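Friday, July 26, 2019

Too hot to sleep, so I'm at the table with the last of the iced tea and the fan going, and I may as well write down the week before it runs together.
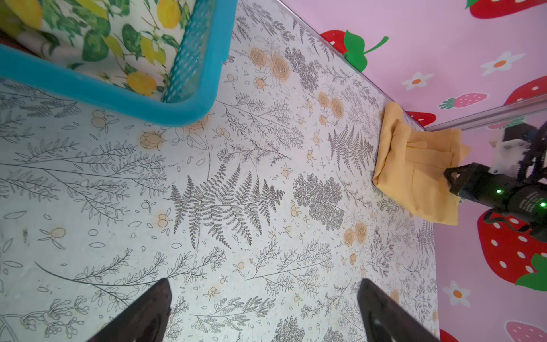 *Ferns and roses, and the turquoise basket in the corner.*

The big news is that Nuria said yes to the plot at Edendale! She's been on the garden waiting list since October and had more or less given up, and then the call came on Tuesday while she was in the dentist's chair, of all places. It's number 25, the one along the back fence that Didier let go to thistle when his knees got bad. He came by to show her where the rhubarb is hiding and stayed two hours, telling us about the garden his father kept behind the Usine - I've heard it before, but I like the part about the pears, and he tells it well.

We pulled weeds until my back gave out. The soil is better than I expected, dark and crumbly once you get past the top crust, though there's bindweed all through the south end and I don't think we'll ever see the last of it. Nuria wants beans, kale, and a whole row of dahlias for next year. I said start small. She laughed at me, and fair enough, I once ordered 300 garlic cloves.

It's late for planting much, but Kedir dropped off a tray of lettuce and some beet seedlings that he had no room for, and we tucked those in under an old sheet for shade. I have to remember to water tomorrow before eight. The hose leaks at the tap and I keep meaning to buy a washer.

Brayden called after supper. The new job is fine, the apartment is noisy, and he's coming home for a week at the end of August, which made my whole evening. I must air out his room and find the good pillow.

Library books due Monday. Call Mum about the plums.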